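Shape sorter

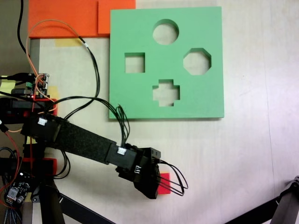

Marwan Kassab, contributing editor, toys and early learning

A shape sorter is a toy or teaching aid in which solid pieces are matched to openings of the same outline. It has two main forms: the closed box, with holes in the lid, and the flat board, with holes cut through a single slab.

Boards are made of wood, plastic or foam. The green foam board shown has four openings: a circle, a square, an octagon and a cross. The table serves as the floor of each hole.

Fit depends on clearance, the gap between piece and opening. A circular piece enters at any rotation. A square has four correct positions, as does a cross with equal arms, and a regular octagon has eight. Openings of similar width are harder to tell apart, and a loosely cut octagon may accept a round piece.

Foam boards are light and quiet in use but wear at the inner corners.

Related articles
Peg board
Inset puzzle
Stacking cups
Merholm blocks
Tangram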